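Petition Filing and Signature Review: Frequently Asked Questions
Jenholm County Elections Office

Which petitions does this page cover?

Local ballot questions and recall petitions in the county's two municipalities, Drolluncombe and Skovville, and in the Camenzind water district. Candidate nominating petitions follow a different schedule and use a different form.

How many valid signatures are required?

The requirement is fixed by the number of votes cast in the last general election in the jurisdiction. For the current cycle it is 1,412 in Drolluncombe and 934 in Skovville. The Camenzind district figure is issued on request after the district certifies its roll.

Do signatures beyond the requirement matter?

They do not change the legal effect of the petition. They do give the sponsor a margin if lines are struck during review. Once the requirement is met the office stops checking lines, and the certificate states only that the petition is sufficient.

Who may sign?

Any person registered to vote in the jurisdiction on the day of signing. Registration completed after the signing date does not cure the line. A person who has moved within the jurisdiction may sign with either the old or the new address, provided the move was reported before the petition was filed.

Who may circulate a petition?

Any adult resident of the county. The circulator must be present when each person signs and must complete the statement at the foot of every sheet. A sheet with an unsigned circulator statement is rejected as a whole. The statement may not be completed before the last signature on the sheet has been added.

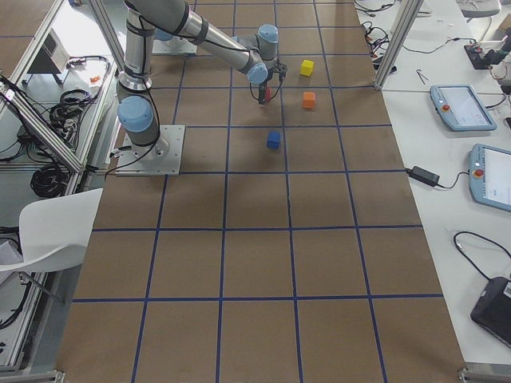
One sponsor objected in writing that rejecting a full sheet over a missing circulator signature punishes voters for someone else's mistake, and asked that the circulator be allowed to sign late. The office has no authority to permit this. The petition ordinance treats the statement as part of the sheet, and the sheet is closed once it is filed. A sponsor may collect the same signatures again on a new sheet if the circulation period is still open.

What are the most common reasons a line is struck?

Signer not registered in the jurisdiction. Date missing or outside the circulation period. Printed name unreadable and no match found by address. Signature does not match the registration record. Same person signed more than once, in which case the first line stands and later lines are struck.

Are ditto marks accepted?

For the address and the date, yes. For the name or signature, no.

Can one household member sign for another?

No. A voter who cannot write may direct another person to sign in the voter's presence. The helper must add his or her own name and address in the margin of the same line.

Can a signature be withdrawn?

Yes, until the petition is filed. The request must be in writing, must name the petition, and must be received at the counter or by mail. Email requests are not accepted. After filing, no signature may be added or withdrawn.

How long does review take?

The office begins on the first business day after filing. The ordinance sets no deadline for small petitions, but a petition meant for the November ballot must be certified in September for the question to be printed.

May the public watch?

Yes. Observers sign in at the counter and may take notes. They may not handle sheets, speak to reviewers at work, or copy dates of birth. 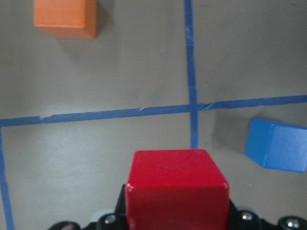 JENHOLM, April 28, 2026

Review of the Drolluncombe library levy petition is complete. The sponsor filed 1,923 signatures. Checking stopped when the requirement was met, and the petition has been certified as sufficient. The following questions were added to this page after the certificate was issued.

Can a certificate be challenged?

Any registered voter of the jurisdiction may file a written challenge within 5 business days. The challenge must list each disputed line by sheet and line number and state the ground for each. General objections to the petition or to its subject are returned without review.

What happens if a challenge succeeds on some lines?

Review resumes at the point where it stopped, and unchecked lines are used to replace those removed. The certificate is revoked only if the remaining lines fall short of the requirement.

Can a failed petition be refiled?

Yes, as a new petition with a new circulation period. Old sheets may not be attached.

Where can sheets be inspected?

At the records counter during office hours, after the challenge period has ended. Copies are charged at the standard county rate. Requests for a complete set should be submitted in writing on Form P-R, available at the same counter.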